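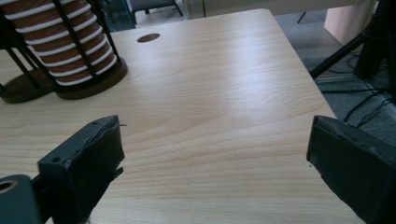

Can a machine clear and wipe down a break room table yet without somebody standing next to it?

Parts of it, on a good day, with the table set up the way the machine likes. I wouldn't leave one alone for a whole shift.

Wistow table-clearing trial, walkaround checklist
Filled in by me, with Darren Hollis reading over my shoulder for the first half. We started a little after 7 on Tuesday morning and I was done before the coffee was.

1. Work surface clear and stable — OK
Pushed on all the corners, no rocking. The pale wood-grain top does throw a lot of glare, though! The middle goes nearly white when the light hits it. I've put that down as a comment and not a fail, but I'd love to see the wiping job tried with the blinds both ways, because I have trouble spotting a water ring in that shine myself.

2. Holes, gaps and edges — OK with comment
There's the little oval cable hole toward the far side. Fundent's instructions say to keep liquids 9 inches from any opening, and good luck with that on a table people eat at. I'd like a cover on it before we do anything with a wet cloth. Darren thinks I'm fussing. Maybe I am, but I'm the one who signs this.

3. Items to be handled — OK with comment
The striped brown-and-white stack in the black wire holder stays on the list as the hard item. Lifting one thing off the top of a stack without bringing its neighbor along is where I've seen the most trouble, and wire bars on the sides don't leave much room to come in from an angle. I can do it half asleep (I have done it half asleep). For now the written task is "move the whole holder by its base," and I think that's fair for July.

4. Floor and walkways — NEEDS ACTION
Black cables looped across the carpet past the right side of the table, with tripod legs right there too. This is my one real gripe. Tape them, cover them or route them along the wall, I don't mind which. Hipólito Escobar has cable covers in the Pekomcombe storeroom and says we can have them if we bring them back.

5. Stop button within reach — OK
Tested from a chair and standing. Label is peeling a bit.

6. Grip force setting — OK
Set at 16 on the dial, same as the sheet. The sheet allows up to 18. Please leave it alone, whoever keeps nudging it.

7. Cleaning products — NOT CHECKED
The Saengthong spray was locked up and I didn't have the key. Will do it next round.

8. Person assigned to watch — OK
Darren for mornings. Afternoons still blank on the sign-up sheet, so no afternoon runs until there's a name on it.

General comments
People keep asking me if this is going to replace the cleanup rota, and my answer is still no, sorry, you're on dishes. Moving a cup from A to B looks pretty good to me now. Wiping is so-so — it covers the area but it doesn't know when something's sticky, and I go back over it by hand. Anything stacked or nested I'd still rather do with my own two hands.

Result: may run mornings only, once item 4 is fixed. Hipólito to drop off the covers, and I'll come back to look at the floor and do item 7 at the same time.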